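Prev by Date | Next by Date | Thread Index | Reply | Search this list

Subject: Re: [Montes-furniture] gray drawer unit, what to do w/ it
From: Ximena Ocampo

Faustino, sorry, quick one between errands.

On Apr, 11:40, Faustino Tapia wrote:
> Is the gray three-drawer still up for grabs? Need the size of
> the bottom drawer and whether the knobs are the old ones.
> Jovita thinks it was painted over at least once. Also, does it
> fit under the shelf in the Astby room? Gap there is 575 mm.

Still here, yes. Painted wood, gray top to bottom. Top has some scuffs and smudges, would want a light sand before you repaint. Round knobs, brass colored, no idea if original. Crescencio might know, he brought it over from Poneo.

Bottom drawer is empty, pull it right out and have a look when you come by. Front panel dips toward the floor when its all the way open. Bowl, green can and the snack bar wrapper on top don't go with it, obviously. 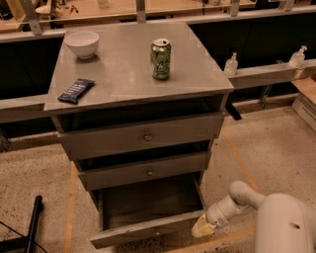
BEFORE YOU PICK UP

- Measure the gap again. I make the cabinet 961 high with the top on, so no way under that shelf. Next to the door maybe.
- Top overhangs the drawers a little at the front. Dont lift by that lip.
- Tape the drawers shut for the stairs. Pascal has tape, locker 11.
- Bring a blanket, van floor is filthy.

Didn't get to the inside of the bottom drawer, will measure tonight and send. If you don't want it tell me soon pls, Jovita has second dibs.

Ximena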